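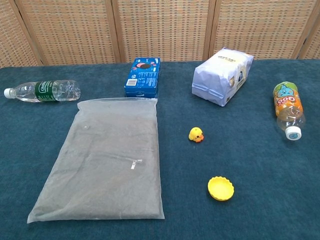 Olteanu Open Day: A Lot of Talk About Cold Joints

The invitation promised "a new way of thinking about pavement seams." I have been paving parking lots and county roads long enough to have heard that before, usually from a man with a trailer full of something expensive. But Olteanu's yard is a two-hour drive from our shop, February is dead for us anyway, and they were feeding people. I took Gumaro Huerta, our screed man, who agreed to come if I drove.

Sistidberg is one road, a grain dryer and the Olteanu plant. The parking lot had alligator cracking from the gate to the front door. Gumaro got out and walked it with his hands in his pockets before he went inside. I will grant that a company selling a joint heater doesn't have to have a good parking lot. I would still have put something over it before inviting 85 contractors.

Consolacion Fajardo runs their field trials, and she gave the morning talk. She was the best part of the day. She has worked behind a paver, you can tell, and she didn't talk to us like we were a bank. Her case went like this. Most of the longitudinal joints that fail early do so when the second lane is laid against a first lane that has gone cold. Density at the joint comes up short, water gets in, and the freeze does the rest. All true, and no one in the room needed convincing.

Their answer is the Storkora, an infrared unit that rides ahead of the paver and warms the edge of the first lane. It runs on propane. Infrared joint heaters have been around a good while, so I wanted to know what was different. The literature says "adaptive zoning." As far as I could make out, the heater is divided into 16 panels and each one is throttled by its own surface sensor, so it won't scorch a thin spot while it's chasing a thick one.

That sounds reasonable. It also sounds like 16 sensors living a few inches off hot asphalt, on a machine that gets loaded and unloaded every day by people who want to go home. I asked what happens when one quits. Fajardo said its panel drops to the average of its neighbors and a light comes on. I asked what a replacement costs. She sent me to the sales table, and the sales table sent me to a web page.

The Yard Demo

They had a test strip out back, one lane laid the day before and the second laid while we watched. It was 38 degrees by Gumaro's truck thermometer, which he carries in his coat. The crew was good. They were also Olteanu's own crew, on a strip with no manholes, no curb, no traffic and no trucks running late. The heater moved along nicely and the edge ahead of the auger looked soft and black the way you'd want it.

Then they rolled it and passed a nuclear gauge around. The readings at the joint were close to the readings in the mat. I believe them. What I'd have liked was the same strip done right next to it with no heater, same crew, same mix, same roller pattern. A decent breakdown roller operator who pinches the joint properly can get you a long way, and he doesn't burn propane. When I brought this up I was told a side-by-side was "planned for spring."

They did cut cores, and they let us handle them. Gumaro broke a crumb off the edge of one with his thumbnail and said nothing, so I asked him in the truck. He said it was a fine core and he could have made it himself in July.

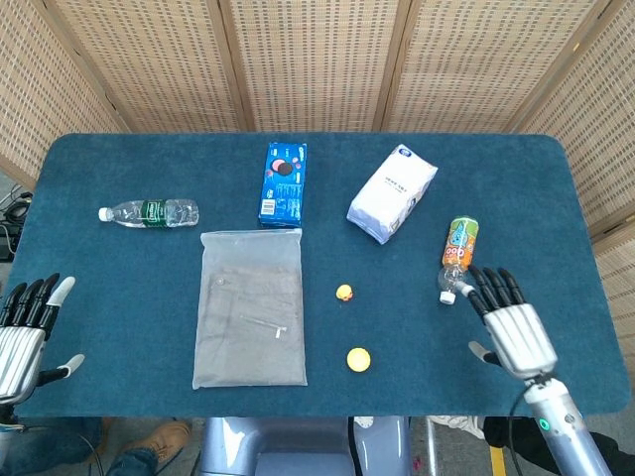

What It Costs, As Far As I Could Find Out

The unit is lease only for the first year. The figure I was given was 4000 dollars a month with a six-month minimum, and the Stodari control box is separate at 1699. I asked why the box that runs the thing isn't part of the thing. It's made by another outfit, and they have their own pricing. Propane is on you, and so is the hitch adapter if your paver is older than their chart, and ours is.

For a contractor doing state work with a joint density bonus, I can see that penciling out. We do maybe a third of our tonnage under a spec like that. On the rest, the owner is looking at color and whether it drains.

Things I Would Want Before Signing

A control strip, as above.

Joint cores from a real job after two winters. The oldest section they could point me to has been through one.

A price list for the sensors, on paper.

The name of one crew outside the company who used it a full season, and a phone number.

I left that list with Fajardo, who wrote it down and didn't argue with any of it. She said the two-winter cores were fair and that she'd been asking for the same thing. If they come in I'll go back and look. Gumaro says he'll come too if it's brisket again, and he wants to see if they've done anything about the parking lot.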